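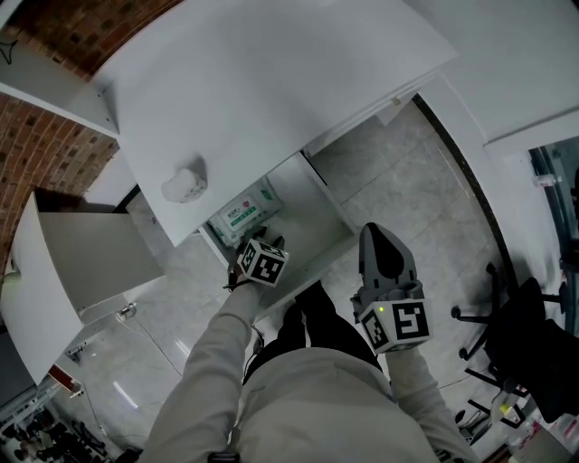

3.2 Household survey and waste diaries

The household component was carried out in the Bekness district, where the municipal operator introduced separate collection of kitchen waste on the eastern routes and left the western routes on mixed collection. The two areas share a landfill and a tariff schedule, and differ mainly in the age of the housing stock. Addresses were drawn at random from the utility billing register. Of the 800 households contacted, 400 agreed to keep a waste diary for four weeks, and 101 of these also consented to have their bins weighed at the curb.

Diary entries recorded the type of discarded material, the container used and an estimate of volume in liters. Volumes were converted to mass with the density factors of the earlier Rodar pilot (Esquivel, this volume), adjusted for the higher moisture content of summer fruit and vegetable scraps. Households that missed more than five consecutive days were dropped from the panel. The first diaries were issued on 11 February 2019 and a second round was held in August, so that seasonal variation could be separated from the effect of the collection scheme.

Curbside weights served as a check on self-reporting. As in most diary studies, respondents underreported food waste, and the gap was wider on the mixed routes. We applied a correction by route and household size. No correction was made for glass and metal, where diary and curbside values agreed within the error of the scale.

3.3 Cost model

Collection costs were estimated per metric ton for three configurations: the existing mixed service, separate collection every week, and separate collection every second week with a larger bin. Vehicle time was taken from dispatch logs at the Dromton depot. Labor and fuel were entered at operator rates, and capital costs were spread over the service life of the vehicle. Revenue from compost was set at zero in the base case. The Petrauskas facility does sell screened compost to growers, but its contracts are short and the price has not been stable enough to support a forecast.

Figure 4. Boundary of the cost model. Solid lines: flows priced in the base case. Broken lines: flows priced only in the sensitivity runs (compost sales, landfill gas, avoided leachate treatment).

The model is most sensitive to the participation rate. Below a certain density of participating households, the truck covers the same distance for a smaller load, and the cost per ton rises steeply. For the eastern routes this threshold lies at about 2,000 households per route, which three of the five routes exceed. The remaining two serve scattered housing along the river – in these cases the biweekly option is cheaper under every fuel price we tested.

Odor complaints were not priced. They were concentrated in the August round and came almost entirely from multi-unit buildings with shared containers, a housing type that the diary panel underrepresents. This limitation is taken up again in Section 5.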